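# Ha Teardown Kit: Frequently Asked Questions

Last updated in May. We run the Ha kit at our refurbishing shop in Pritonville and get a lot of mail about it, so the answers live on this page now.
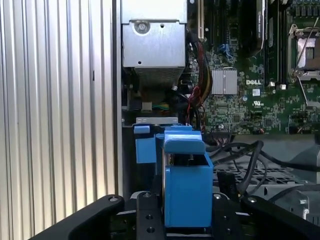
Ha is an add-on kit for a small robot arm. It comes with a two-finger gripper, a wrist camera, a mounting plate and the software that ties them together. Its job is taking old desktop computers apart so the pieces can be reused. We've been using it since it was a bag of parts and a text file, and we still get excited when a new release comes out!

## Getting started

### Do I need to know how to program?

Not for the everyday stuff. You teach a job by guiding the arm through it by hand and pressing the pedal at each point you want it to remember. If you can show a new coworker how to do something, you can show Ha. There is a scripting side too, and it's a lot of fun once you get into it, but we ran for months without touching it.

### Which arms does it fit?

Anything with the standard small wrist flange, as long as the arm can reach 700 mm. We tried it on a shorter one. It could get to the front of a tower case but kept running out of reach at the back corners. Our current arm reaches 900 mm and we never think about it anymore.

### How long does setup take?

Bolting it on is an afternoon's work. Calibrating the camera is the fussy part: print the dot sheet at full size (check your printer isn't set to "fit to page", this catches everyone), tape it flat, and run the routine twice.

### Does the case need to be clamped down?

Yes, please. Lay the computer on its side with the cover off and clamp the chassis on two sides. Even a heavy steel case will creep when something inside it is being tugged.

## What it can and can't do

### What is it best at?

Plastic latches, drive caddies, fan shrouds, card retainers, anything made to come out without tools. Office desktops are full of colored plastic tabs and handles meant for human fingers, and those are great targets for a gripper as well. They stand out clearly to the camera against all the gray metal.

### What about screws?

The gripper doesn't turn screws. There's a separate driver head from Trendstead that shares the same plate, and swapping between them takes a minute or so. We take the screws out by hand first and save the driver for big batches of the same model.

### Can it handle cables?

Sort of, and this is where I'd love to see it improve. It can push a loose bundle out of the way and it can pull a plug if the plug is easy to get at. It has trouble with cables that lie across the thing it wants, especially black ones on a dark chassis floor. Our fix is low-tech: a person tucks the cables aside before the run.

### Will it damage motherboards?

It can if you let it. Set a grip force limit for every part and draw keep-out zones over the board, the processor socket and the memory slots. The zones are the best thing in version 2, by the way. You paint them right onto the camera view with a mouse, and the arm plans its way around them.

### How reliable is it?

On the last batch we kept notes for, 73 percent of the parts came out on the first try. Most of the others came out on the second. We were thrilled with that, but if you need every single one to work first time, you'll want somebody nearby.

## Running it day to day

### Can I leave it alone?

We don't. One person can easily look after it while sorting parts at the next bench, though, and that's how we'd suggest starting.

### Why does the camera view go blurry?

Dust, nearly always. Old desktops are full of it. Wipe the lens with a microfiber cloth at every break, and blow out the cases before they reach the arm.

### What wears out?

Finger pads, mostly. Check the screws on the gripper too, because they can work loose with vibration. Ours get a quick turn each morning before we power up.

### Can I see one working before I buy?

You sure can! Our shop has open bench time from 2 p.m., and the Stevisbridge repair club has a kit set up as well. Bring a dead desktop if you have one. An unfamiliar model makes for a much better demo than the ones we've already taught it.

### Do you sell the kit?

No, we only use it. Orders and warranty questions go to the Ha team through their own site. Questions about taking computers apart are always welcome here, and so are saved jobs for models we haven't tried yet.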